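About Vevel

Vevel is a small fashion and red carpet site, run from two rooms above a dry cleaner's in Pisbridge. We write about what people wear to premieres, award dinners, charity galas and the odd airport, and we try to do it with good manners and a proper interest in how the clothes are made.

We began as a newsletter that went out to 50 readers, most of them friends of friends who wanted to argue about sleeves (they still do, bless them). It grew a little each season, the emails got far too long, and in the end it made more sense to put everything on a website where people could find last year's gowns without digging through their inboxes.

These days there are 9 of us, some full time and some who fit Vevel in around pattern cutting, teaching or small children. Between us we have worked in costume hire, bridal fitting and department store windows, so when we say a hem has been taken up in a hurry we have usually done the same thing ourselves at midnight with a mouthful of pins! 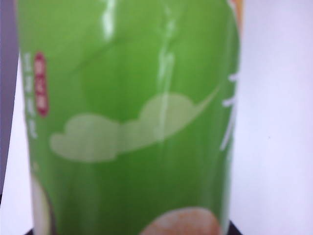 A reader in Onsri wrote to say that she comes to us for the linings and the fastenings, and would we please show the backs of the dresses more often, as everyone else stops at the front. We took that to heart, and our gala round-ups now have a section called From Behind, where you will find the buttons, bows and trains.

Our biggest job of the year is the Pranine Film Dinner in May. Last time we covered 120 looks over 21 hours, with very little sleep and a great deal of toast, and we are still getting letters about the yellow cape.

We don't guess at anyone's weight, age or love life, and we don't run worst dressed lists. If a look isn't for us we say so kindly – somebody sewed it, after all – and if we name the wrong designer we put it right on the same page.

Corrections, tips and long letters about sleeves are all welcome through the contact form, and we do read every one.

Page last updated 2019-01-01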